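9月 機械学習・ロボティクス紀要 Türkmen研究室 データ収集班

3. 家庭内作業における教示例の収集

3.1 収集の目的と範囲

本節では、Clemidetti課題群の学習に用いた教示例の収集手順について述べる。Clemidetti課題群は、住居内で日常的に行われる片付けおよび衣類の取り扱いを対象とし、人型ロボットの両手による把持、持ち替え、収納を含む。収集はVirnmontの模擬住宅とGanvilleの実験棟の二か所で実施し、両拠点で同一の記録形式を用いた。最終的に採用した教示例は3,698件である。

本研究では、布類のように形状が一定しない対象と、箱やかごのように形状が安定した容器とを組み合わせた課題を重視した。剛体の把持のみからなる既存の教示例では、容器の縁との接触や、布の重なりによる遮蔽が十分に現れない。これらの状況は実際の住居では頻繁に生じるため、収集の段階で除外せず、むしろ一定の割合で含まれるように課題を設計した。

3.2 機体および観測系

使用した人型ロボットは左右に多指ハンドを備え、頭部および手首付近の小型カメラによる映像を記録する。頭部の映像は作業領域全体の配置を把握するために用い、手首付近の映像は指先と対象物との相対的な関係を補う目的で用いる。両者の時刻は記録装置の内部時計によって整合させ、関節角度、指令値および手先の姿勢と合わせて一件の教示例とした。

手首付近の映像には、対象物のほかに反対側の手、機体の外装、床面が写り込むことが多い。予備的な検討では、こうした領域を一律に除去した場合、手先の位置決めに必要な手がかりまで失われることが確認された。このため本研究では画像の切り抜きを行わず、取得した画角をそのまま学習に供した。床上の木箱の付近に左手の指を下ろした時点の手首側の観測も、同じ方針に従って保存している。 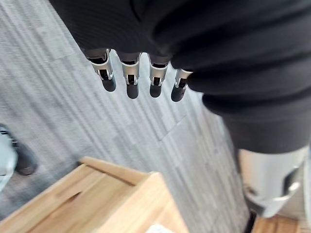 機体の一部が大きく写り込んだ映像も、教示例として採用するのか。

採用する。除外の対象となるのは、記録の欠落、時刻の不整合、または操作者が中断を宣言した試行であり、機体による遮蔽の大きさは判定基準に含めない。遮蔽の程度は属性として付与し、学習時の抽出割合を調整する際に参照する。

3.3 操作者と試行の進行

教示は遠隔操作によって行った。操作者は頭部映像を主たる手がかりとし、必要に応じて手首側の映像に切り替える。一件の試行は、初期姿勢の確認、対象への接近、接触、移動、解放の五段階からなり、各段階の境界は試行の終了後に操作者自身が記録した。境界の判定が困難な試行については、別の操作者が独立に境界を付与し、両者の差が許容範囲を超えた場合に限り協議のうえで確定した。

試行の上限時間は120秒とした。上限に達した試行は未完了として扱うが、直ちに破棄することはせず、接近および接触の段階が正常に記録されている場合には、当該部分のみを部分教示例として保存した。部分教示例は前述の採用件数には含めていない。

操作者の習熟による偏りを抑えるため、同一の操作者が同一の課題を連続して担当する回数に制限を設けた。また、火曜日の午前を較正の時間にあて、関節の原点、カメラの取り付け角および把持力の指令値を点検した。較正の前後で手先位置に有意な差が認められた場合、その間の記録には注記を付し、評価用の集合から除いた。

3.4 衣類を対象とする課題の配置

衣類の課題では、洗濯機、かご、およびかごを載せる台の相対的な位置を試行群ごとに変更した。かごの高さと傾きは接近方向に強く影響するため、台を用いる条件と床に直接置く条件の双方を設けている。衣類の色についても、濃色のものと明瞭な色のものを混在させた。濃色の布が重なる場合、頭部映像のみでは布の境界を判別しにくく、手先の軌道に操作者間の差が生じやすい。図1の配置では、濃色の衣類と青緑色の布を同じかごに入れ、右手で上方から接近させた。

床面の状態は、作業の安全に支障のない範囲で固定せず、家具の影や配線が視野に入る条件も収集に含めた。背景を統制した条件のみで学習した方策は、Ganvilleの実験棟では所期の動作を示したものの、Virnmontの模擬住宅では接近の段階で停止する例が増加した。この差は、背景の多様性を欠いた教示例に起因するものと考えられる。 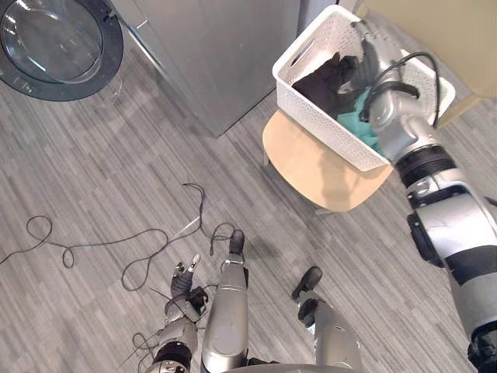 図1 衣類課題における頭部視点の観測。台上のかごに右手を差し入れた状態。左上は洗濯機。

3.5 品質の確認と分割

収集した試行は、自動検査と目視検査の二段階で確認した。自動検査では、映像の欠落、関節指令の飽和、時刻の逆行を検出する。目視検査では、課題の指示文と実際の動作との一致、および段階境界の妥当性を確認した。収集した試行の総数は4,000件であり、このうち302件をこれらの検査により除外した。除外の理由として最も多かったのは時刻の不整合であり、次いで指示文と動作の不一致であった。

指示文は各試行の開始前に提示し、終了後に必要な修正を加えた。たとえば「布をかごから取り出す」という指示に対し、かご内での移動にとどまった試行では、動作に合わせて指示文を改めるか、未完了の区分へ移すかを検査者が選択した。指示文の書き換えを無制限に認めると課題の分布が偏るため、書き換えを行った教示例には識別子を付し、学習時に分離できるようにしている。

採用した教示例のうち1,000件を評価用とし、残る2,698件を学習用とした。分割は試行単位ではなく配置単位で行い、同一の家具配置から得られた教示例が両方の集合に含まれることを避けた。試行単位の分割では、直前の試行とほぼ同一の映像が評価用に混入し、汎化性能を過大に見積もるおそれがある。

3.6 収集手順に関する制約

本手順にはいくつかの制約がある。第一に、遠隔操作による教示は操作者の視点に依存し、頭部カメラから見えにくい位置での接触は件数が少ない。第二に、指先の触覚に相当する信号を記録しておらず、布を一枚だけつまむ動作と複数枚を同時につまむ動作の区別は映像に頼っている。第三に、模擬住宅の家具は寸法の種類が限られ、棚や台の高さの分布は実際の住居より狭い。これらの影響については、第4節において学習済み方策の失敗例と対応付けて検討する。

お問い合わせ:Türkmen研究室 データ収集班 | © Türkmen研究室 無断転載を禁じます | ページの先頭へ戻る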